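Household Waste and Recycling
Unit 4 handout: What happens after the bin
Instructor: Polyxeni Sotiropoulos

Read this before the second session. Bring your notes from Unit 3, because the sorting diagram comes up again.

1. Where we left off

Unit 3 dealt with collection: who picks up household waste, how often, and who pays. This unit follows the material from the truck to the sorting plant and then to the buyer. The last step matters more than most people expect. A material is only recycled when somebody buys it and makes something from it. Until then it is sorted waste in storage.

2. Single stream and separate stream

In a single stream system all recyclables go in one bin and are sorted at a plant. In a separate stream system the household does part of the sorting. Paper goes in one container, metal and plastic in another, and glass often in a third.

Single stream usually brings in more material per household. It also brings in more dirt, more broken glass and more items that should not be there. Separate stream gives cleaner material but asks more of people, and some of them stop taking part.

The Zalleck case in your reader covers a town that switched from separate to single stream. Pay attention to how the town measured success in the first year. It reported the weight collected, which went up. It did not report the weight rejected at the plant. We will talk about why those two figures belong together.

3. Inside the sorting plant

The order of steps varies, but a typical plant works like this. Workers pull out the large problem items by hand at the start of the line: hoses, cords, bedding, scrap lumber. Rotating discs lift out cardboard. Smaller discs or screens separate paper from containers. Magnets remove steel. An eddy current separator throws aluminum off the belt. Optical sorters read the type of plastic and push it aside with jets of air. What is left at the end is called residue, and it goes to landfill or is burned.

Two points for the exam. First, steel and aluminum are separated by different machines, and you should be able to say why. Second, flat items tend to travel with paper. A can pressed fully flat from top to bottom may end up in the paper bales, so some plants ask people not to flatten them.

4. Contamination

Contamination means anything in the stream that the buyer does not want. It has two main sources. One is the wrong item, such as a garden hose. The other is the right item in the wrong state, such as a jar half full of sauce.

Take a bale that weighs 400 kilograms. If 3 percent of it is contamination, that is 12 kilograms of unwanted material, and many buyers would accept it. If the share rises to 29 percent, the bale contains 116 kilograms of unwanted material and will most likely be refused or sold at a loss. Do this calculation for yourself with the other bales in Worksheet B.

5. Sorting by material, not by use

People often sort by what an item was used for. They think of "food packaging" or "kitchen things" as one group. The plant sorts by material, and items used at the same meal can have very different routes.
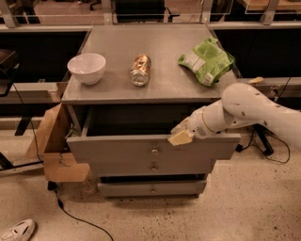 Figure 4.1. Ceramic bowl, aluminum can, snack bag.

Aluminum has a steady market. It can be melted and used again many times, and making it from scrap takes far less energy than making it from ore. The method still used to produce the new metal from alumina is older than most students guess – a plant in the Fekatow reading had it running in 1891.

Snack bags are usually made of several thin layers, often plastic film with a metal coating. The layers are hard to separate, and most curbside programs do not take them. Loose film also wraps around the discs in a sorting plant and stops the line.

Ceramics do not belong with glass. They melt at a higher temperature, and small pieces of ceramic in a glass batch leave weak spots in the new bottles. A usable bowl should be kept or given away. A broken one goes in the trash.

6. Terms to know

Residue: material left after sorting.
Bale: compressed block of one sorted material.
Eddy current separator: machine that repels non-ferrous metal.
Multilayer film: packaging made of bonded layers.

7. Reading and homework

Karamanlidis, chapter 3. Skip the section on tire recovery.
Duda, the short paper on deposit systems – we will use the table at the end.
Worksheet B, all questions. Show your working.

Worksheets are due at the start of the next session. The plant visit is planned for June, and closed shoes are required.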